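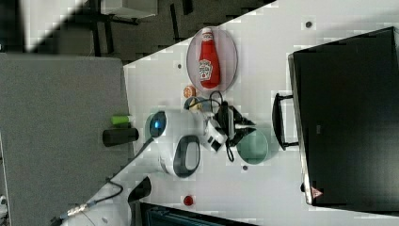

Ketchup, lying down

Lay the bottle on its side on a plate the night before burgers and half the work is done by morning. Standing it on its cap is quicker, until a sleeve goes by. On the plate it can only roll as far as the rim, and whatever seeps out from under the cap lands on something washable. Wipe the threads while you're at it. I know you weren't going to.

Fruit that has already been cut

An orange slice left on the table is a decision put off. Give it 30 minutes, then eat it or throw it out. The same goes for the half-peeled banana, which will not be rescued by the fridge and which everyone in the house will swear they were coming back for. Put it in a small bowl, at least, so it has somewhere to brown in private. Mine go in the freezer for banana bread. I have enough for 11 loaves and have baked one.

Strawberries and the colander

Rinse them right before eating, hulls on, in a wide shallow colander where they can sit in a single layer. A deep one piles them up and the bottom row turns to jam. Count on at least one getting away from you. Check near the table edge before you check the floor, and check the floor before you put your socks on.

The toaster oven

Keep it out of the traffic. Ours used to live between the bread and the sink, and every slice of toast involved somebody's elbow. Clear a hand's width around it while it's running, and don't park the plastic bowls against it, even for a minute. Crumb tray on the first of the month. September's is still in there, if anyone wants it.

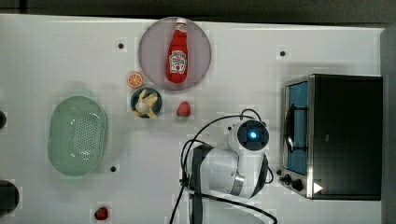 Narayanan Shetty writes that he gave up on the plate years ago and keeps his ketchup in the fridge door, cap down, wedged in with the mustard. He also says a strawberry should be dried on a towel before it goes anywhere near a bowl. Fine. The towel I'll try.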